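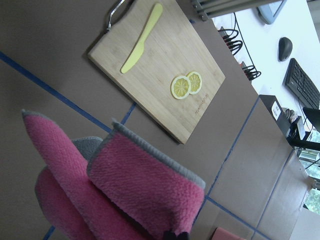

Remote Handling Group, Skundatville Workshop

Gallery: teaching the kitchen tasks

Home | People | Projects | Gallery | Contact

The group has been recording kitchen tasks on the arm since September. A person drives the arm through the task from start to finish, the motion is stored, and the stored runs are used later for training. Most of the driving is remote. For a few short moves we still guide the arm by hand and save the points one at a time.

The cutting board task uses the board with the wire handle, the yellow knife and two lemon slices. The slices overlap in this layout, and that makes a clean pick harder than it sounds. Leonor Abreu wrote the layout sheet. The blue tape gives us the squares, so an operator can read "board, next square over" and set the table without measuring anything.

The pink padded fingers belong to the wrist view. Operators who have only worked from the side view need a few sessions to get used to it, as the table turns whenever the wrist turns. Máté Fülöp suggests keeping the wrist still for the first ten runs.
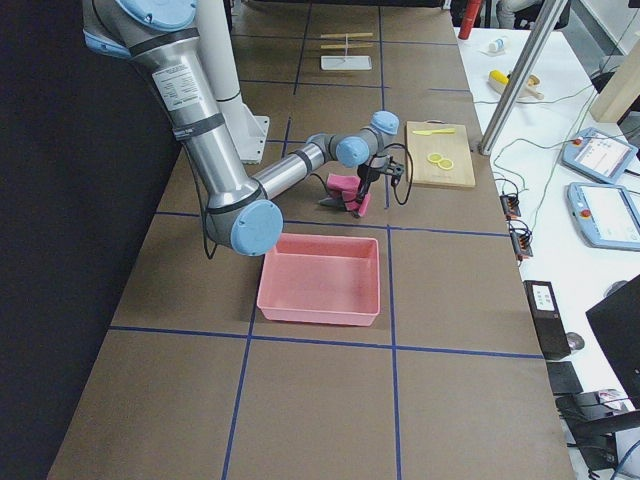

The tray task comes from the same list. The operator brings the gripper down over the tray, slowly at the end, and a run is kept only if the arm never touches the rim. We ask for one smooth approach. Runs with a long pause in the middle are marked and looked at again by Hajnalka Orbán before they go in.

The full list, called Roman, has 135 layouts. So far 804 runs have been accepted and the target is 3000. Board layouts are ahead of tray layouts, mostly because two of our operators prefer them.

Notes for operators

Check the table against the layout sheet before every run, including the things you don't plan to touch. If the board has moved, put it back in its square and start over. Save the run before you let go of the controls. Write the run number on the paper log too, as the Wivex recorder has lost names twice.

Pictures from the Clatetcombe visit will be added when Noémi Pálfi has sorted them. Requests for full-size copies go to Auður Thygesen.

Last updated: June 15, 2021

This site uses cookies to remember your settings. Accept | Learn more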